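Umesh Sengar
Thread on the Nukbridge refinancing, as a few people asked how the new terms differ from the old ones. Long, and mostly about debt.

Nukbridge is a run-of-river hydro scheme with one turbine and a single grid connection. Rivas bought it from the original developer with a bridge loan attached. The loan falls due in May.

The bridge loan was priced for construction risk. The scheme has now been generating for 18 months, so that risk has gone and the margin should go with it. This is the whole case for refinancing. The rest is paperwork.

Two lenders quoted. Grendirside offered a fully amortising term loan. Nireck offered a lower margin with a balloon payment at the end. On headline rate Nireck is cheaper. On total risk I would not say so.

A balloon payment assumes that somebody will lend again on the same asset at maturity. For hydro that is a fair assumption about the machinery, which lasts. It is a weaker one about the power price, which is set by other people.

Sizing next. Both lenders sized the debt on a dry-year case, not the long-run average. Correct, in my view. A river does not average itself out in time for the next interest date.

Grendirside's model has 1,171 rows on the cash flow sheet. Most are blank or carry a zero. The rows that matter are energy yield, price, business rates, the abstraction licence and the maintenance reserve.

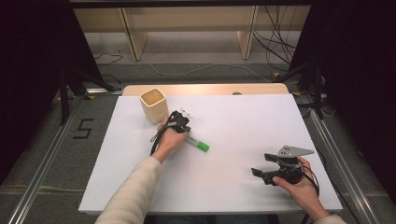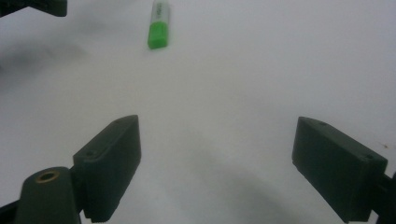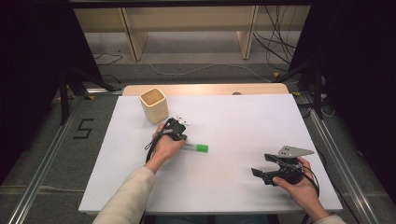
Does a refinancing change what the minority holders own?
Their share of the equity stays the same. What changes is the order and timing of payments ahead of them, so the distributions may move even though the holding does not.

On the reserve: Grendirside wants it filled from day one. Nireck would let it build up out of cash flow. The second is kinder to early distributions and harsher if the gearbox goes in the first winter.

Hedging. Both want 100 per cent of the interest fixed for the first 3 years. After that Nireck lets the borrower float. I would keep it fixed. A small scheme has no treasury desk, and the saving is thin once the break costs are counted.

The bridge loan also has an exit fee. It is charged on the amount originally committed, including the part that was never drawn. This is in the definitions section and not in the fees section — read the definitions.

Covenants are close to identical. The one real difference is the lock-up test. Grendirside looks back over the last year only. Nireck looks back and forward, and the forward half relies on a price forecast that the lender picks.

A forward test on somebody else's forecast can stop distributions in a year when the scheme has done nothing wrong. I asked for the right to challenge the forecast. Nireck is thinking about it.

My preference is Grendirside at the higher margin — subject to the exit fee being settled out of the first drawdown. Rivas has both term sheets and will choose between them before the loan falls due.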